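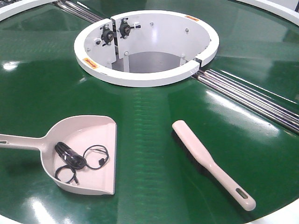 Stomow班 プロジェクト演習 最終報告
提出日:2020-03-15
執筆:Saodah Subramaniam(制御担当)、Tove Bjarnason(ハンド担当、および文章の苦情受付)

1. 目的
丸い回転コンベヤの上を、ロボットに片づけさせる。ちりとりを押さえ、ブラシで掃き、落ちているものをちりとりに入れる。企画書にはこれを「家庭用品を用いた協調的清掃動作の実現」と書いた。指導教員のMeesuk先生からは「つまり掃除ですね」と返ってきた。つまり掃除である。

班名のStomowは8月の顔合わせで決まった。由来を覚えている者がいないので、発表会で質問が出たら話題をハンドに移すことになっている。

2. 作業台について
緑色のベルトは、つやがよい。見学に来た人はたいてい褒めてくれるが、画像処理の担当になった人間は褒めない。天井の照明がそのまま映り込むので、閾値で物体を切り出す方法では、光っているところがことごとく「白い何か」になった。最初の週、ロボットはひたすら反射を掃こうとしていた。姿勢だけは立派だった。

対策として試したのは次のとおり。
・照明を一部消す。隣の班から苦情が来て、その日のうちに終了。
・露光を下げる。反射は減り、黒いケーブルは影と区別がつかなくなった。
・背景を複数枚撮って差分を取る。これを採用。ただし台が少しでも回ると撮り直しになる。

3. ハンド
指は黒い2本指で、つかむ相手の形にはあまり関心がない。ブラシの柄は丸みがあり、横から挟むとくるりと逃げる。Toveは指の内側に滑り止めを貼ることを提案し、貼り、はがれ、また貼った。この工程は記録上4回となっているが、記録をつけ忘れた日もある。 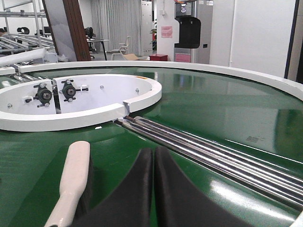 結局いちばん効いたのは、近づく角度を寝かせて柄に沿わせることだった。滑り止めに費やした放課後については、考察で触れないことにした。

4. 中央の筐体と棒
台の真ん中には白い筐体があり、そこから金属の棒の束が台を横切っている。私たちの班が来る前からあるもので、動かしてはいけない。軌道計画ではここを箱形の障害物として登録したが、初版では余裕を取りすぎて、台のほぼ全面が立入禁止になった。計画器は「解なし」と答え、その答えは正しかった。余裕を詰めてからは、ブラシが棒をまたぐ経路も出るようになった。またいでよいとは誰も許可していなかったので、これも禁止した。

5. 結果
試行は全部で100回を超える。細かい表は付録に回し、ここでは傾向だけを書く。
ちりとりを押さえる動作は安定している。柄が台の外に向いていても問題ない。
ブラシをつかむ動作は、置き方が想定どおりならうまくいく。想定どおりに置くのは人間の仕事である。
ケーブルを掃き入れる動作は、きれいに巻いてあれば入る。ほどけていると輪の一部が縁に引っかかり、ブラシが戻るときに一緒についてくる。Bindeckの公開ライブラリを使った力制御で押しつけを弱めたところ、今度は何も動かなくなった。弱すぎず強すぎない値は見つかったが、翌日には合わなくなっていた。

6. 考察
失敗の大半は、最初の認識のずれがそのまま最後まで運ばれたものだった。途中で一度見直す処理を入れれば減らせるはずで、設計書の3ページにもそう書いてある。書いたのは私たちで、実装を後回しにしたのも私たちである。

後輩のSatoさんが来年度この課題を引き継ぐ。背景差分の撮り直しは自動化しておいた。滑り止めの残りは引き出しに入っている。使わなくてよい。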